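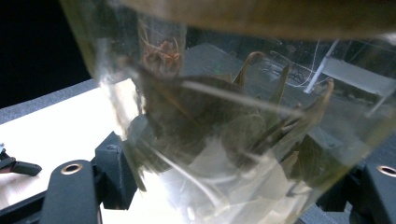

Takuvus 5 review: a good grasp planner with opinions about plastic

I have now spent most of August and all of September with Takuvus 5, the perception and grasp planning package from Mullo, and I no longer shout at it every day. Readers of my piece on the previous version will recognize this as praise.

The pitch is simple. You feed it wrist camera video of somebody doing a job with a hand-held gripper, it works out where the fingers went and why, and at the end you get a policy your arm can run. Our job is picking up clear containers of dried leaves and other plant bits and putting them where a customer wants them. Clear plastic is a rotten thing to hand a vision system. It has glare where there should be an edge, and whatever is behind it shows through and asks to be grasped too.

Version 4 fell for this constantly. It would find the leaves, decide the leaves were the object, and plan a lovely two-finger grip on something inside a sealed wall. Version 5 has a new segmentation step called Shell, which tries to find the outside of a see-through thing before it looks at the contents. It mostly works. Out of 284 recorded grasps in our test set, Shell drew a sensible outline on all but eight, and it marked those eight as doubtful on its own. I'd rather have a tool that admits it's lost.

Containers inside containers are another story. Put a narrow clear tube in with the leaves and Shell will sometimes promote the tube to main object. There is a setting for this, named nest_depth, and the manual's entire text on it reads "Sets nest depth." Zarmeena Rind at Mullo support told me to leave it at 1. That fixed it, and I have asked no further questions.

The labeling tool is the best part. You scrub through a clip, click the container wall once, and the mask follows it through a tilt without sliding off onto the nearest shiny streak. Jhun Ignacio, who labels for us and has strong views on mice, got through 646 clips without filing a complaint. Undo still forgets everything when you switch clips — please, Mullo, I'm begging.

Finger tracking is solid too, even when one finger is half out of view. The old version used to treat a missing fingertip as an emergency and throw out the clip. This one makes a guess, colors it orange, and moves on with its life.

Planning is less thrilling. The default grip force is tuned for something like a paint can, and thin plastic does not enjoy it. You can set a limit per object class, in a text file, in a folder the installer hides from you. The collision checker is careful to the point of timidity around loose cables, and I lost an afternoon to an arm that refused to approach a shelf bracket until I had drawn a box around every wire.

Install took me one evening on the Starnville machine and two on the laptop. The laptop wanted a different driver, then wanted the first one back. Haris Minhas got it going in the end by deleting the config folder, and I've seen the same advice on the forum under three different error messages.

Good: Shell, the mask tool, doubtful grasps flagged clearly.

Bad: undo, force defaults, a manual written by someone in a hurry to be elsewhere.

If you handle boxes, version 4 is cheaper and you won't notice the difference. If your work is jars, tubs and vials, upgrade, and set nest_depth to 1 before you do anything else.

Reviewed by Nest Wogan, 2 Oct 2022. Tested on build 5 with our own license.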